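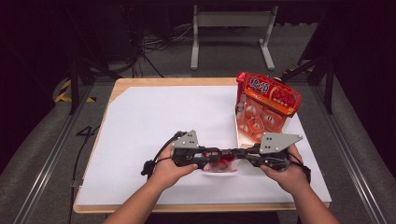

Release checklist for the Lorgate perception and planning stack, single-item pick from a retail pack, build 94. Inspection was split between Manuela D'Amico (perception, calibration) and Yến Trịnh (planner, logging, control). The pass covers the software only; the mechanical sign-off for the jaws is kept in the Cairns sheet. The test item for this build is a small glossy red piece, partly wrapped, held in the jaws over a white cup-shaped container, with the orange-red pack standing towards the back of the white paper. White cup on white paper is the reason section 2 is longer than last time.

Status marks: **P** pass, **C** pass with comment, **F** fail, **N** not checked.

## 1. Before start-up

- [x] **P** Config hash matches the release tag on both machines.
- [x] **P** Plima message schema is the same version on sender and receiver.
- [x] **C** Clock offset between camera host and control host under 8 ms. *Passed on the second try. The sync daemon had not started after the reboot. Please add it to the service list – it was done by hand in July as well. (YT)*
- [x] **P** Log disk has room for a full session at 100 Hz.
- [ ] **N** Cold start with no network. To be done with the next build.

## 2. Perception

- [x] **P** Intrinsics file loads and the date check rejects an out-of-date one.
- [x] **P** Board plane fit stays inside tolerance with the paper laid over the wood. *The fit uses the paper where it can and the bare front band as a check. Where the paper is torn at the upper-left corner, the mask treats wood and paper as two regions. Leave it that way. (MD)*
- [x] **C** Item segmentation, red on white. *Good edges on the item itself. Gloss gives a small hole in the mask on some frames; the fill step closes it. I would still like the raw mask kept in the log next to the filled one.*
- [ ] **F** Container rim detection. *The rim is lost when the jaws are just over it. The tracker then holds the last pose with no drop in confidence, and the planner believes it. Confidence must decay while the rim is hidden. Ticket raised against the Kosari tracker module.*
- [x] **C** Rejection of look-alike items behind the pack window. *The round items in the window have orange tints and white centres, and the detector gave them a low score each time. The margin is thinner than I want. Do not lower the threshold to fix the rim problem.*
- [x] **P** Hands are masked out before the item pose is computed.

## 3. Planning

- [x] **P** Every candidate path is checked against the tall pack as a keep-out box.
- [x] **P** The keep-out box includes the white cardboard flap at the left of the pack, as well as the pack.
- [x] **P** Planner returns "no plan" within 2000 ms and does not retry by itself.
- [x] **C** Release height above container. *Set from the rim pose, so it inherits the fault in section 2. Until that is fixed, use the fixed height in the config file. The switch is `release_from_rim: false`. (YT)*
- [x] **P** Stale poses are refused. Tested by pausing the publisher.

## 4. Control and stops

- [x] **P** Jaw command is clipped at the software limit before it reaches the driver.
- [x] **P** Loss of the jaw position signal puts the controller in hold, with the jaws left as they are.
- [x] **P** Stop request from the console is handled ahead of queued motion commands.
- [x] **C** Restart after stop needs a fresh operator confirm. *Works, but the console text still says "resume", which reads as though the old plan carries on. It does not. Change the wording to "new plan".*
- [ ] **N** Stop request during a log file rollover.

## 5. Cables and work area, where they touch the software

- [x] **C** Cable loops by the hands do not trigger the obstacle layer. *The black loop at the left is thin enough to be filtered out as noise. Fine for this test. It also means that a cable lying in the path would be filtered out, so cable position stays a visual check before each run.*
- [x] **P** Aluminium rails on both sides are in the static map.

## Result

Hold. One fail, two items not checked. Build 94 may be used for logging and replay, and for jaw tests with the fixed release height. It may not be used with `release_from_rim` set to true.

Repeat sections 2 and 3 in full once the tracker change is merged. Section 1 only needs the clock line again. MD has the replay set for the rim case, YT to write the rollover test.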